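Atelier cuisine, séance 3 : le riz et ce qui l'accompagne
Notes de Noemi Testa, salle 233

Bonjour à toutes et à tous ! Avant d'allumer quoi que ce soit, on prend le temps de regarder son plan de travail, et je sais que je le répète chaque lundi. Le riz cru attend dans son bac transparent, à portée du cuiseur.
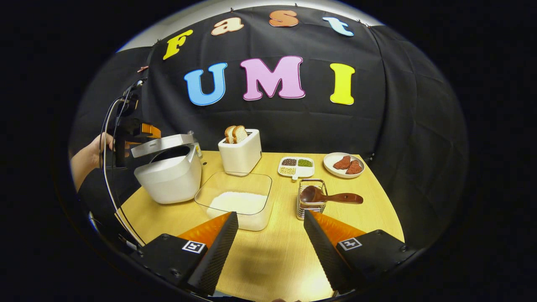 Pour deux personnes, pesez 150 g, rincez doucement, puis laissez reposer 20 minutes (oui, vraiment 20, Gerardo !). Les haricots secs, eux, auront trempé depuis la veille. 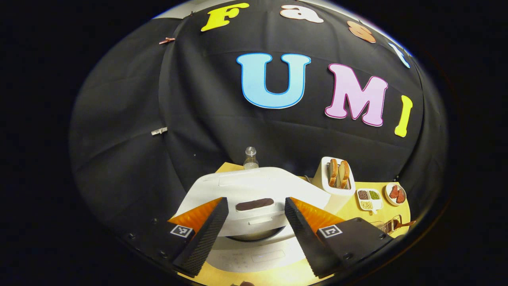

On garde les légumes secs séparés jusqu'à la cuisson, car les haricots mungo cuisent bien plus vite que les rouges. Pour lundi, relisez la fiche 319.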